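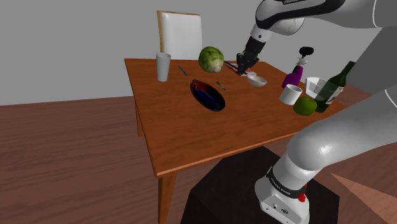 Unit 4 Handout: Setting, Serving and Clearing a Table

Posted in December by the Hospitality Foundations staff

Search this site Enter keywords Go

Read this before the practical. Sections 1 to 4 will be covered in class. Sections 5 and 6 are for reading at home, and you will need them for the written assignment.

1. Terms used in this unit

Cover: everything laid out for one guest. It includes the flatware, glassware, napkin and any plates that are on the table before the guest sits down.

Flatware: forks, knives and spoons. Some older books call all of it silverware, whatever it is made of.

Hollowware: serving pieces with depth, such as pitchers, tureens, gravy boats and coffee pots.

Charger: a large plate that stays under the first courses. Food never goes directly on it.

Crumbing: removing crumbs from the table between courses, usually before dessert.

Station: the group of tables assigned to one server. A station in the training dining room is 2 tables.

2. Styles of service

Plated service. Food is put on plates in the kitchen and carried out. The kitchen controls portion size and the look of the plate. It is the fastest style to teach and the one most restaurants use. The weak point is timing, since all plates for one table have to be ready together.

Family service. Food comes out in bowls and platters and the guests pass it around. Fewer servers are needed, but the table has to be big enough to hold the dishes. Portions are hard to predict and there is more waste. Leave the middle of the table clear when you set for this style.

Platter service. The server carries a platter to each guest and serves the food with a fork and spoon held in one hand. It takes practice. We will spend one full lab on it, using bread rolls first and then sliced vegetables.

Buffet service. Guests walk to the food. Tables are set with flatware, napkins and glasses, and plates are stacked at the start of the line. Cold dishes usually go first and hot dishes last, so that the hot food has less time to cool on the plate.

Many banquet rooms mix these. At the Flenari, the hotel we visit in the second half of the term, salads are plated and set down early, the main course is served from platters, and dessert is a buffet.

3. The basic cover

Start with the chair. It should face the cover squarely, with the front of the seat just under the edge of the table. If the chair moves later, the cover stays where it is and the chair gets moved back.

Work in this order:

- Napkin or charger in the center of the cover.
- Dinner knife on the right, blade facing in.
- Dinner fork on the left, tines up.
- Soup spoon to the right of the knife, if there is a soup course.
- Salad fork outside the dinner fork if salad comes first. Inside if salad follows the main course.
- Water glass above the tip of the dinner knife.
- Wine glass to the right of the water glass, slightly lower.
- Bread plate above the forks, with the butter knife across it.

The ends of the handles line up with the bottom of the charger, one thumb joint in from the table edge. Use the same thumb all the way around the table. Two students setting opposite sides will get two different distances, so one of you should go around at the end and correct it.

Guests use flatware from the outside in. If you know the menu, you can work out the cover from it, and this is how you will be tested. You will be given a menu with no diagram.

4. Handling and clearing

Carry flatware on a tray or a plate lined with a folded napkin. Touch handles only. Pick up stemmed glasses by the stem and tumblers near the base. Never put fingers inside a glass, even a dirty one.

Plates are usually set down from the guest's left and cleared from the right. Beverages are poured from the right. Some dining rooms do all of it from the right, and when you start a job you follow the house rule. If a guest is leaning toward a neighbor in conversation, go to the other side. Reaching across a person is worse than using the wrong side.

Wait until everyone at the table has finished before you clear - unless the guest asks you to take a plate. Don't scrape or stack plates in front of guests. Take salt, pepper and bread plates with the main course, then crumb the table, then bring the dessert flatware.

5. Linens and wood

A tablecloth should hang to just above the seat of the chair. Put a pad underneath if the table has a hard top. The pad cuts noise, and it keeps the cloth from sliding.

Wood tables without a cloth are common now, and they need different care. Wipe with the grain using a damp cloth, then a dry one. Standing water leaves white rings in some finishes. Hot dishes need a trivet. Check with the supervisor before using any cleaner, as some sprays soften the finish and leave it sticky.

6. Planning quantities

Clean stock is counted before an event, never during. For the assignment, use a banquet of 590 guests and assume that the storeroom holds 800 of each basic item. Work out how many spares you have for dinner forks, dinner knives and water glasses. Then decide what you would do if the menu calls for the dinner fork to be used for 2 courses and replaced in between. State whether you would rent, wash during service, or change the menu, and what each choice does to staffing.

Round tables in the problem seat 9. Show how many tables you need and how many guests sit at the last one. Then say whether you would leave that table as it is or spread the guests out - either answer is accepted with reasons.

Reading: Brustus course pack, chapter on dining room layout. The section on the history of the fork is optional.

Bring to the practical: black shoes with closed toes, a clean side towel, a pen. Long hair tied back. Rings and bracelets off.

The written part is due at the start of the next lab. Type it or write neatly, one side of the page only.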